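Speaker notes, Sibiya evening talk, January 22, 2026
The Shoe Pile by the Door (and what I did about mine)

Slide 1. Hello and thanks
Thank Wyn Maddocks for the invite and for the projector cable. Say who I am: Nestor Pangilinan, I help people sort out hallways for a living, and yes, my own was a disgrace until June. Pause for the laugh. If there's no laugh, keep going.

Slide 2. Show of hands
Who takes their shoes off at the door? Who has tripped on a shoe in the past week? Who has tripped on a shoe that belongs to somebody else in the house and said something about it? (Wait for the couples to look at each other. They always do!)

Slide 3. The hallway at Ollholm
This was the biggest job I did last year. Shared house, 4 bedrooms, one front door that wouldn't open all the way. We pulled everything out onto the porch and I wrote down the total: 147 shoes. Odd number, I know. Let that one sit a second. Elias Awad lived there at the time and still swears the missing one was never his.

What I learned from Ollholm is that people buy storage for the shoes they own, when the trouble comes from the shoes they wear every day. Winter boots can live in a closet. The slippers need to be right there, at the height where you can kick them off and grab them again with a bag of groceries in your arms.

Slide 4. My rack
Click to the photo. Don't talk over it right away, let them look.

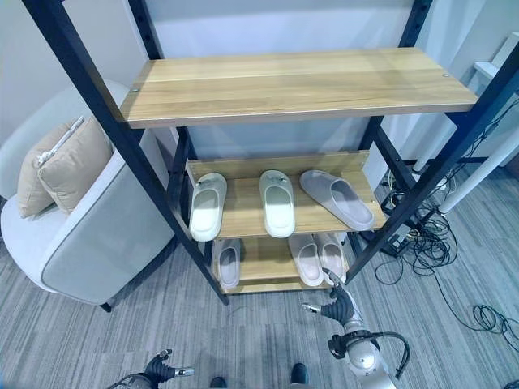

Slippers on the lower two shelves, top board kept clear.

Okay, so: black metal frame, light wood boards, open all the way through. I like open racks because you can sweep a cloth across a board in one go, and you can tell at a glance when a slipper has lost its partner. Point at the lone grey-beige one down at the bottom left. Then point at the two pinkish-beige ones next to each other on the right, that's what we're aiming for. Toes in at the back, heels toward you, and if one sits crooked (the lilac one, hello) life goes on.

Mention the strip of wood along the back of the middle shelf. Great little detail if you're shopping for a rack, it's a good stop for toes.

Slide 5. The top board
Spend time here, this gets the most questions. My rule is that nothing lives on top. Keys go on a hook, mail goes to the kitchen. Nusrat Durrani told me she tried it and the top filled up in a day, so she put a tray there and gave in. Fine too! A tray has edges and you notice when it's full.

Slide 6. Try it at home
Set a timer for 60 minutes. Everything out, pair up what you can, wipe the boards, put back only what you've worn this week. Bag the rest and decide later.

Questions. Hefin Gethin has the sign-up sheet for the Kostidgate workshop, 6 places left. Remember to give Wyn the cable back.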